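Can a robot tidy your room yet?

Think about your shelf at home. Maybe it has toys, a bag and a box on it. If your mum says "put the toy in the basket", you know what to do. You don't need to think about it much. For a robot it is a big job.

First the robot must find the toy. It looks with a camera, and many robots have a small one near the hand. Then it must decide where to hold the toy. A plush toy is soft and changes its shape when you press it. A box does not. So the robot needs to learn a different grip for each of them.

Marit Sandberg teaches robots at a workshop in Midtbø. One of her robots tried the same tidying job 97 times in June, and 70 times it went well. The other times it dropped the thing or closed its hand on air - and then it had to start again.

A yellow toy with black stripes can sit close to a basket, and still the way is not easy. The hand must go around the basket rim and not push the other things on the shelf.

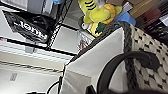
What about shops?

In shops the work is a bit easier when all the boxes have the same shape. Robots can already carry such boxes and count them. But a shelf where customers have moved everything is still hard, and people do this work faster.

So can you stop tidying your room? Not yet! Marit thinks her robot will need 2 more years of practice before it can help in a normal home.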